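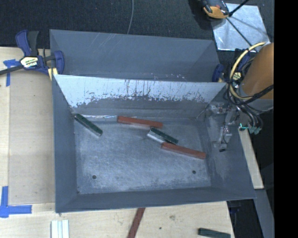
Sorting trays and bar stock: your questions

I get the same few questions about metal trays every month, so I've put my answers in one spot. Nyokabi Kashindye reads these over before they go up (she's much better at spelling than I am!).

Why a metal tray and not a plastic tub?
I've had both. My plastic tubs cracked at the corners within 2 winters, and my oldest metal one has been on the bench for years and only looks a bit tatty.

Do sloped sides really help?
Yes, lots! Short bars slide down to the flat bit in the middle and you can get your fingers under them, which is a pain in a square box.

How do I stop it sliding about?
Clamp it to the table. A quick-release bar clamp is fine, and I wouldn't bother drilling the tabletop.

Mine's scuffed and grimy. Should I repaint it?
I wouldn't. Warm water, washing-up liquid, an old brush, then dry it properly. Marks that won't shift can stay.

Can I mix colours in one tray?
If you can tell them apart at a glance, go ahead. Dark green and reddish-brown are easy in daylight, but I find them harder under the yellow bulb in my shed.

Do you sell dividers on their own?
We do, in 3 widths. Ask for Kanini Temba at the Clalden shop and bring your measurements with you, inside edge to inside edge please.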